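4. Surfaces Used for Sorting and Folding

4.1 The bed as a work surface

Studies of domestic laundry have given most of their attention to the machine and the detergent. The stage that follows drying, in which clean items are brought together, sorted, folded and returned to storage, has been treated as a minor matter. The households in the present study did not regard it as minor. In the diaries kept by participants in Stedgate and Ploltby, sorting and folding was the part of laundry most often described as unfinished, and the part most often moved from one room to another before it was completed.

The diaries contain 2,579 entries that refer to clean laundry after drying. Each entry was coded for the surface on which the work took place, the kinds of items handled, and whether the work was completed in one sitting. Beds were the most common surface in both towns. Kitchen tables came second in Stedgate, where older row houses tend to have a table large enough for the purpose, while in Ploltby the second most common surface was the sofa. Ironing boards were seldom used for folding, even in homes where one stood open for much of the week.

Participants gave several accounts of their preference for the bed. It is wide, it is close to the closet or dresser where the clothes will be put away, and it can be approached from more than one side. Several also wrote that the bed sets a limit on the task: a person who covers the bed with clothes in the afternoon must clear it before going to sleep. This limit was less firm than it sounds. Entries written late in the evening often describe the whole pile being carried to a chair, or pushed to the foot of the bed, to be dealt with the next day. One Ploltby participant recorded the same four pillowcases on the same chair for most of January.

4.2 Soft surfaces and the handling of garments

A bed differs from a table in ways that affect how a garment is folded. A table is flat and firm, and a shirt laid on it can be smoothed with the side of the hand. A bed gives under the hand. If it is covered with a thick blanket, the cloth on top tends to catch on the pile, and the folds drift out of line while the next fold is being made. Participants who folded on beds used fewer folds per garment than those who used tables, and were more likely to finish a fold in the air, holding the item against the chest, before setting it down.

Three methods were common for shirts. In the first, the shirt was spread face down, the sleeves were brought to the back, and the body was folded in half from hem to collar. In the second, the shirt was folded lengthwise with the sleeves together and then into thirds. The third, which participants often described as quick or lazy, consisted of laying the shirt out, doubling it once, and placing it on the stack. The third method was used more on beds than on any other surface. It was also the method most often used for children's shirts and for sleepwear, which participants considered not worth the longer procedure.

Dark garments received separate comment in the interviews. Lint and fibers from blankets show clearly on black, navy and dark green cloth, and a number of participants reported that they folded dark shirts elsewhere or placed a towel beneath them. Others did not mind. In the Rosenthal interviews, carried out with a smaller group after the diaries had been collected, one respondent explained that she turned dark shirts inside out before washing and folded them that way, so that any lint was on the side that would not be seen.

4.3 Bedding that is both surface and load

A difficulty in coding arose wherever the items being sorted included bedding. Sheets, pillowcases and blankets may be part of the load, part of the bed on which the load is being sorted, or both in the course of an hour. A clean comforter that is waiting to go on the bed is often used in the meantime as a base for folding smaller items. Once it has been spread out, it is no longer described by participants as laundry, although it has not been put away in any sense they would apply to a shirt.

We therefore recorded the status of bedding according to the words used in the diary. If the writer referred to an item as being "on the bed," it was coded as surface. If the writer referred to it as "to be folded," "to go up" or "for the closet," it was coded as load. Where the diary used neither form, the entry was set aside. This rule is imperfect. It depends on phrasing that varies between households and sometimes between members of one household, and it gives no account of items whose status changed without comment.

The presence of seasonal or novelty bedding made the matter more complex. Several households kept pillows or throws with holiday prints in ordinary use well outside the season for which they were made. Participants rarely offered a reason. When asked, they spoke of the softness of the item, of a child's attachment to it, or of a lack of space in which to store it. Bedding of this kind was mixed freely with florals and plain colors, and few participants reported any concern that the patterns on a bed should match while work was being done on it. Concern about matching was almost always tied to the expectation of visitors. Figure 2 shows a bed with a purple blanket, a pillow printed with pumpkins, and floral bedding along one side, with a dark garment spread across the middle.

4.4 Order of work

The order in which items were handled was more regular than the choice of surface. In both towns, large items were commonly taken first. Participants wrote that sheets and towels "clear the pile" and make the remaining work look smaller. Shirts and pants followed, then underwear, and socks were left until the end or not matched at all. Where two people worked together, sheets were nearly always folded as a pair task, after which each person worked alone on a separate stack.

Stacks were arranged by owner in most households with children and by type in most households without them. Arrangement by owner required more room, and it is in these households that the bed was most heavily preferred. A stack placed on a soft surface leans, however, and participants described resting stacks against a pillow or against the wall side of the bed to keep them upright. The question of where to put an item that had no clear owner, such as a tote bag or an apron, was commonly settled by laying it to one side, where it remained until the rest had been removed.
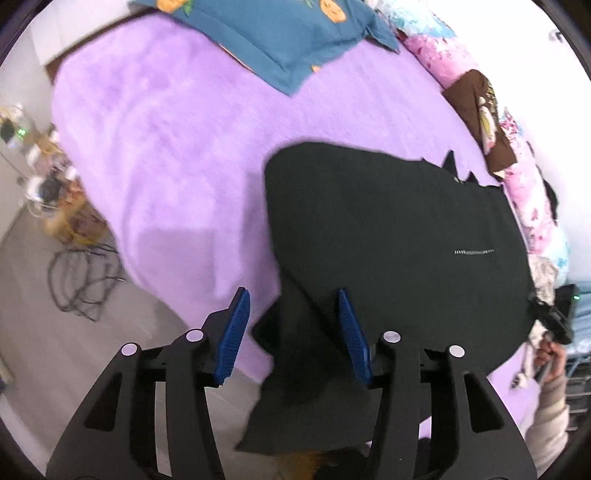
Figure 2. Dark garment laid out on a purple blanket, with other bedding at the far side and along the right.

Items laid to one side in this manner account for a large part of what participants called "leftovers." The term was used in Stedgate in particular, and covered single socks, borrowed clothing, items in need of repair, and anything printed or decorated that the writer was unsure how to fold without creasing the design. Leftovers had the longest delay between drying and storage of any category in the study. They were also the most likely to be washed a second time without having been worn, usually after they had been gathered up with used clothing from the same chair or corner.

Chalerm Thaweesak, who coded the Stedgate diaries, noted that leftovers tended to gather at the same place on the bed within a given household. In some homes this was the foot, in others the side farthest from the door. We did not code position at the start of the study and cannot report on the pattern with confidence. A second reading of 11 diaries, chosen for the detail of their entries, was consistent with the observation. In these diaries the leftovers were placed on the side of the bed that the writer did not need to reach across.

4.5 Completion

An entry was coded as complete when the writer stated that all items had been put away, and as partial when any were said to remain. Work begun on a bed was completed in one sitting more often than work begun on a sofa, and less often than work begun on a table. The comparison with tables should be read with care. Tables were used for smaller loads, and the need to clear them for a meal came sooner and was shared by the whole household.

Partial entries frequently name the interruption. Meals, telephone calls and the care of young children were the most common. A smaller group of entries name no interruption and state only that the writer had stopped. In these cases the next entry, when there was one, usually described the remaining items as having been moved, and the surface to which they had been moved was in most cases a chair. The use of chairs for clean and partly worn clothing is taken up in Section 5.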